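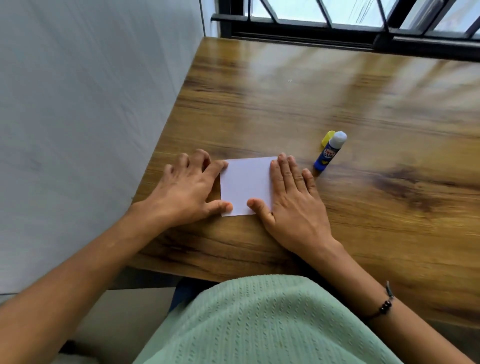
Open studios, the quick version

Typing this on the bus so forgive me. Bustton Arts Trail is back in April and yes, our building is in it. Top floor, the old Hendau print shop, use the side door. The front one sticks.

Five of us up there this year. Kulap Yensuk has the big room for her paper pieces, and she's running the folding table again, drop in whenever, kids fine. Oddur Fogh is doing sound things in the stairwell. Not sure what. Speakers have been ordered.

Money stuff, as people keep asking. The Drasamau grant came to $1316. Less than we asked for. Rent on the hall, the printed map, insurance, and that leaves $247 for everything else, meaning signs and coffee. Last year we had forty chairs on loan from the Ladefoged gallery and I still owe them a thank you card. Will do it this week. Probly.

Would love to see the trail go past the canal one day, there are some really good people working out that way and the map just stops. I brought it up at the meeting and got a lot of nodding. We'll see.

Still need: extension cords, a second kettle, someone with a van for the morning before. Email me, dont text, my phone is a mess.

My stop. More when the map is up.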